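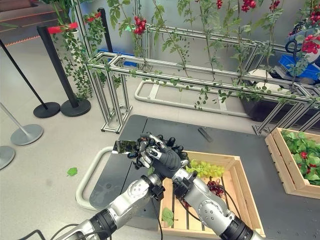

Packing cell, Stonton – August, afternoon

Two-arm handling of the clear lidded-or-not punnets is still the slow part. Right hand cups, left hand grips from above. Grip force left at Resudow defaults. Over 17 cycles logged before lunch, 2 stopped by the operator.

Staffing: Sipos line goes from 4 packers to 2 on the bench. The other two move to crate checks and restocking. Vilmos Mészáros wants the stop button duty rotated hourly – watching the arms is more tiring than packing. Agreed, rota to Pretine.
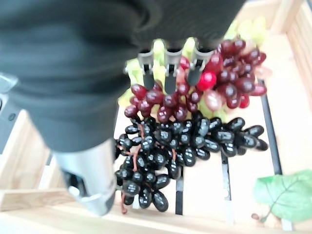 Grape crate

Artificial bunches for now: green, red, black, all in one slatted crate. Fingers come in from above. Packers say they lift by the stem and never touch the berries. Ask them to show us before the next grasp change.

Open: who signs off a crate when hands and arms both packed it.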